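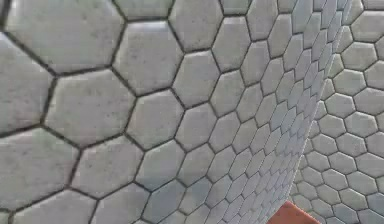

Sección de Revestimientos y Pavimentos – Enciclopedia del Taller Plestau

Alicatado hexagonal

El alicatado hexagonal es el revestimiento de paredes o suelos con piezas de seis lados iguales. Material habitual: gres, porcelánico, pasta blanca, cemento hidráulico, barro cocido, mármol cortado. Se usa en baños, cocinas, portales, lavaderos y fachadas pequeñas. En España también se oye «baldosa de panal» o simplemente «hexágono».

Geometría

El hexágono regular es uno de los tres polígonos regulares que cubren un plano sin dejar huecos – los otros dos, el triángulo equilátero y el cuadrado. Ángulo interior de 120 grados. En cada vértice se juntan tres piezas, frente a las cuatro del cuadrado colocado a junta corrida.

Consecuencia práctica: ninguna junta atraviesa el paño entero en línea recta. Todas quiebran en cada vértice. Eso disimula pequeños desniveles del soporte pero complica el replanteo, porque no hay una línea continua que seguir con la regla.

Dos orientaciones básicas. Con vértice arriba (las hileras horizontales encajan en zigzag) o con lado plano arriba (son las columnas las que encajan). También se coloca girado respecto a la horizontal, menos corriente, muchos más cortes en el perímetro.

Medidas

No hay una norma única de formato. Los catálogos dan unas veces la distancia entre lados opuestos y otras la distancia entre vértices, que en un hexágono regular es el doble del lado. Conviene mirar cuál de las dos es antes de pedir material. Confusión frecuente en obra, sobre todo cuando se mezclan fabricantes.

Formatos pequeños: suelen venir en malla. Formatos medianos y grandes: pieza suelta. Una pieza de 20 cm entre lados opuestos se maneja bien con una mano; a partir de ahí el peso y la planeidad del soporte empiezan a mandar.

Historia

El barro hexagonal se empleó en suelos de muchas zonas del Mediterráneo. En Francia la baldosa de barro de seis lados, la tomette, quedó muy ligada a la Provenza. A finales del siglo XIX y principios del XX se extiende el mosaico pequeño de porcelana sin esmaltar en baños y vestíbulos, en buena parte por razones de higiene – superficie dura, fácil de fregar. En Barcelona el hexágono hidráulico con relieve marino, pensado para interiores, acabó adaptado a las aceras del paseo de Gracia.

Después de la segunda guerra mundial pierde terreno frente al azulejo cuadrado y rectangular, más barato de cortar y colocar. Vuelve con fuerza en el siglo XXI, primero en locales comerciales y luego en vivienda.

Preparación del soporte

Pared plana, firme, sin polvo. Los resaltes se pican, los huecos se rellenan y se dejan secar. En yeso se aplica imprimación. En zonas de ducha, lámina o mortero impermeabilizante, con banda en los rincones.

La planeidad se comprueba con regla de 2 m. Con el hexágono la ceja entre piezas se nota más con luz rasante, ya que cada pieza tiene seis bordes y seis vecinas.

Replanteo

Se marca un eje vertical y otro horizontal en el centro del paño. Se presentan las piezas en seco, con crucetas, hasta los extremos. Si en un lado queda una tira demasiado estrecha se desplaza el eje media pieza.

En paredes que se encuentran en rincón hay dos maneras de trabajar:

– Continuar el dibujo: el recorte que sobra de la primera pared arranca la segunda. Queda mejor, exige un corte limpio y que el rincón esté a plomo.
– Cerrar cada paño por separado: cada pared con su propio eje. Más rápido. Las juntas no coinciden en la esquina y se ve.

El manual interno de Plestau recomienda la primera en baños pequeños y deja libre la elección en el resto. El metodo Illus, que se enseña en los mismos cursos, parte siempre del rincón más visible desde la puerta y no del centro.

Colocación

Cemento cola con llana dentada, doble encolado en piezas grandes. Se empieza por una hilera completa apoyada en un listón nivelado, nunca directamente sobre el suelo o el borde de la bañera. Ajuste con mazo de goma. Las crucetas normales de cuatro brazos no sirven; se usan las de tres brazos en Y, o cuñas.

Junta mínima de 2 mm en interior. Más si la pieza no está rectificada, por que la variación de tamaño se acumula y a las pocas hileras ya no cierra el vértice.

Cortes rectos con cortadora manual. Para los cortes en ángulo va mejor la mesa de agua con disco de diamante.

Rejuntado

Pasadas las horas que indique el fabricante de la cola. Llana de goma, en diagonal, insistiendo en los vértices, donde se quedan burbujas. Limpieza con esponja apenas húmeda.

El color de la junta cambia mucho el resultado. Junta oscura sobre pieza clara: se lee cada hexágono. Junta del mismo tono: se lee la superficie y el dibujo queda en segundo plano. La junta oscura puede manchar los bordes de piezas porosas sin sellar – probar antes en un recorte.

En rincones y encuentros con el suelo, sellador elástico y no mortero de junta.

Remates

El borde superior o lateral libre puede cortarse recto, con perfil metálico, o dejarse en dientes siguiendo el contorno de las piezas. El borde dentado se ve mucho en suelos que pasan de gres a madera. Hay que recortar la madera pieza a pieza con plantilla. El taller Ševčík utiliza para esto una plantilla de cartón pluma; Groltader, una de contrachapado reutilizable con 4 posiciones.

Desperdicio

Mayor que en formato cuadrado. Depende del número de esquinas, huecos y tomas, y de si se aprovechan las medias piezas. Algunos fabricantes venden la media pieza ya cortada, sale cara pero ahorra tiempo en paños largos.

Mantenimiento

Agua y jabón neutro. Nada de ácidos en mármol o hidráulico. El barro y el hidráulico se sellan de forma periódica según el uso. La junta es lo primero que envejece: se puede vaciar con rascador y rehacer sin tocar las piezas, siempre que éstas no esten sueltas.

Última revisión: 4 de mayo de 2019

Imprimir esta página | Enviar por correo electrónico
Compartido 50 veces | 4 comentarios

Artículos relacionados
Baldosa hidráulica
Cemento cola
Crucetas y cuñas de nivelación
Impermeabilización de duchas
Juntas de dilatación
Mosaico en malla
Teselado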